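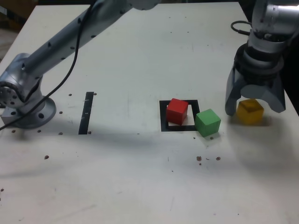
**October, cell 2, teleop of the cube task**

Picked up where the morning left off. Goal for the day was a clean block of demonstrations for "cubes to square": red, green, yellow, any order, each one counted as placed when it is fully inside the tape. Operator drives the right arm from the leader handle. Left arm is powered and parked, not used in this task.

Setup notes before I forget them:

- Leader handle scaling put back to 1:1. It had been left at half from the Flilinari trials and the wrist felt like it was moving through syrup.
- Gripper opening on reset is now full open. The old default was too narrow to clear a cube turned corner-on, and we were losing demos to the first contact.
- Left arm park pose is saved as `park_high`. Use that one. `park_low` puts the elbow over the tape strip.
- Square has not been moved. Please do not re-tape it without telling me, the success check has its corners typed in by hand.

**Session 1**

15 demonstrations recorded, 14 kept. The one thrown out was mine: I let go of the deadman with the cube still in the air and the arm held position until the episode timed out. Nothing wrong with the data as such, but it teaches waiting.

Typical demo: approach from above, stop, correct yaw, descend, close, lift, carry, lower, open. The stop before the yaw correction is a habit of the operator and not of the task. It shows up in every one of my episodes and in almost none of Sherif Radwan's. He turns the wrist on the way down. His are shorter and the velocity traces look better. I tried to copy him in the last few and got worse at both.

Cubes that end up across the tape line are the main annoyance. The checker calls it a fail, the operator usually thinks it is fine from where he sits. Agreed rule: if it touches the line, regrasp and fix it inside the same episode. Corrections are worth having. Do not stop and restart.

**Yellow cube**

Yellow is translucent and the depth stream does not like it. Points drop out on the top face and the height estimate wanders. By hand this does not matter, the operator looks at the color view. For the policy it may. Two options:

1. Drop depth from the inputs for this task.
2. Keep it and accept bad values on yellow, on the theory that the network will learn to ignore them.

Going with 1 for now. Sherif prefers 2. We can train both from the same recordings, so the logger stays as it is.

**Shadows**

The arm throws a wide soft shadow over the working side of the table. It moves with the arm, so the policy will see it in training too, but the old Moschos recordings were taken with the side lamp on and look quite different. Not mixing the two sets until someone has compared them side by side.

**Latency**

Leader to follower felt slow after lunch. Logged it over 1,000 control ticks and found the video process sharing a core with the servo loop. Pinned them apart. Feel is back to normal. I have flagged the demos recorded before the fix with `lag=1` in the metadata, not deleted them.

**Kinesthetic try**

Also tried guiding the right arm directly, gravity compensation on, hand on the wrist. Fine for the large motions. Poor for the last bit of the descent, where friction in the wrist makes it stick and then jump. My hand is also in the camera view for the whole episode. Staying with teleop for anything we intend to train on, hand guiding only for saving waypoints.

**Open items**

- Wipe the table. Bits on the surface around the square, and the scuffs are not helping the segmentation either.
- Cable loop at the right wrist: check slack through the full yaw range before anyone copies Sherif's turning descent at speed.
- Ask Nivitz about a replacement spring for the leader trigger.
- Full set target is about 3,000 episodes over all the tabletop tasks. At today's rate that needs a second operator or a shorter reset. I would start with the reset.

Data is on the shared drive under `grarncombe/cubes_square/`. Raw only, nothing trimmed yet.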